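Trade Window Closes, Most of Us Still Here

The off-season trade window shut at 5 p.m., and the Steseck women's side came out of it with two new players, one returning player, and a parking permit we had been chasing since September. Head coach Serpil Ağca called it a good week. She calls most weeks a good week, including the one where we lost by six goals and the bus broke down, so members may apply their own discount.

The big news first. Hirano is coming over from Sokora, where she has played on the wing for three seasons and beaten us in most of them. Anyone who sat at the river end last year will remember her as the player who ran past our fullback, apologized, and then did it again. We are delighted that she will now be doing this to other people. She has signed for two years and has asked for the number 7 jersey, which is a problem, as the number 7 jersey has been missing since the awards dinner. If it's in your closet, bring it back. You won't be asked how it got there.

Avcı also joins us, a left-footed defender who can play in the middle if somebody gets hurt, and somebody will. Coach has been after her for two years and says she reads the game better than anyone else in the league at her age. She is 19. She watched the second half of our last home game from behind the goal and told the coach afterward that our back line was "very brave." We've decided to take it as a compliment. 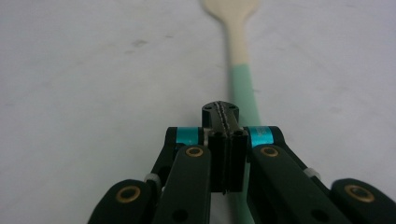
Going the other way, we gave up our second-round draft pick and the right to host the preseason scrimmage. The pick hurts a little. The scrimmage hurts less, given what the field looked like in the spring, when the goalkeeper was standing in what the league inspector's report called a "seasonal feature." Sokora can have the scrimmage. They can have the inspector too.

That leaves us with one pick in the first round and a late one in the fourth, by which point in the evening most clubs are choosing between a tall kid and a kid whose cousin already plays for them. Coach Ağca wants a midfielder. She has wanted a midfielder in every draft since she took the job, and twice she has come home with a goalkeeper. We now have four goalkeepers. They are lovely people and they get a lot of rest.

Draft night will be shown on the big screen in the clubhouse. Doors open at 6 p.m., and the first names get read out at 7, or whenever the league finds the right cable. The room holds 200, and last year we got very close to that and then somebody opened the windows. Members get in free. Guests pay at the door. Chili will be served until it runs out, and please don't save seats with coats.

On to tickets. We have sold 1,000 season memberships so far, which is ahead of where we were at this point last year and well short of the 2,000 the board wrote on the whiteboard in a good mood. The whiteboard has not been wiped. Renewals at the early price stay open until the end of the month, and you keep your seat if you renew before then. After that your seat goes into the general pool, and the gentleman in row C who has had his eye on it for years will get his wish.

Preseason training starts two weeks after the draft, with the usual fitness test on the hill. The record is still 96 seconds from the gate to the water tower, set by our current assistant coach back when she had her original knees. Hirano has asked what the record is. She has also asked, politely, whether it's a long hill. We told her it's fine.

Sessions are open to members from the second week on. Bring a chair, keep dogs off the near sideline, and please leave the coaching to the staff, however clearly you can see the offside trap from the parking lot. Jersey orders, all sizes, can be made at the club shop on training nights. Number 7 is on back order.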